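Smell is back, sort of

Quick one tonight, it's nearly 11pm and I should be in bed. A few of you asked how the smell training is going so here goes.

Short version for anyone new. I lost my sense of smell after a virus in February. Not dimmed, gone. Coffee was hot water. Toast was warm cardboard. Then in month three things came back WRONG, which was worse. Onions smelled like burning rubber. My own shampoo, same. Cried in the shower over a shampoo, yes, a grown woman.

Lesego Kruger at the clinic put me on the training. Four little jars, twice a day, sniff each one, think hard about what it used to be. Lemon, rose, clove, eucalyptus. You sit there like an idiot sniffing nothing. I've done it on trains. I've done it in a parked car outside my sister-in-law's, hiding from lunch.

I keep a notebook. Day 119 is the one with the star on it. Clove! Just a flicker, like someone walked past the door with a ham. Gone again by the time I'd shouted for Kaja to come and look (look at what, she said, fair enough).
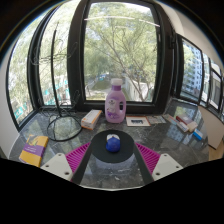

Since then it's been coming in odd patches. Not the jars so much, the jars are still mostly lemon and clove, rose is a dud. It's the everyday stuff that sneaks up. Wet pavement. The inside of my handbag. Laundry was a big one for me, because for months I had no idea if anything was clean, I just washed it all again to be safe. Went through a silly amount of detergent. So that purple bottle with the white cap has become a kind of fifth jar, I unscrew it and have a sniff when I walk past. Some mornings flowers, some mornings wet dog. I write it down either way. Wet dog is losing.

Food is slower. I can do soup now if it's sharp enough. Lime, vinegar, anything pickled. Irén Bakos from the support group swears by texture, she puts crushed crackers on everything, even yogurt, and I've got to admit the yogurt thing works. Chicken is still off the menu. Eggs, no. Chocolate is about half of what it was, and I'd rather wait for the whole thing then eat it now and be sad. Lost 12 pounds without trying and put most of it back on in pickles and crackers, somehow.

The thing I wasn't ready for was how lonely it is. People are nice for a week. Then it's "at least you can still see" and "great diet though." You stop mentioning it. Meanwhile you're scared of the stove, scared of the milk, scared you stink. I put a second smoke alarm in and a gas alarm. I date everything in the fridge with masking tape. My nose used to do all that for free.

The group has helped more than anything. We started with a handful and there's 300 of us on the list now. Most never post. They read, and every so often someone pops up at 3am with "PEANUT BUTTER" and gets a pile of hearts. 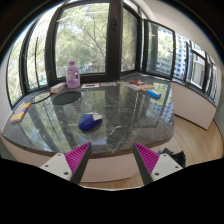

Hoi-yan Poon's was her baby's head, which finished me off completely. Hers took two years. I think about that one when I'm bored with the jars.

Stuff people keep emailing to ask:

The jars. I make my own. Small brown glass ones, cotton pad in the bottom, a few drops of oil. Change the oil when it fades, get somebody else to check if it's faded, obviously.

How long per sniff. Twenty seconds or so, little bunny sniffs, not one great big huff. Rest between. I was huffing for weeks and just made myself dizzy.

Zinc, vitamins, the burnt orange thing from the internet. Tried the orange. Smoked out the kitchen, coudn't smell it, set off both alarms. Ask your doctor about the rest, I'm not one.

Does it work. Don't know. Maybe it would have come back anyway. Lesego says keep going so I keep going.

New set of jars starts next week, Hinata Minami is sending me some of hers to swap. Thyme, tangerine, jasmine and one she won't name. I'm supposed to guess. Will report back. Bed.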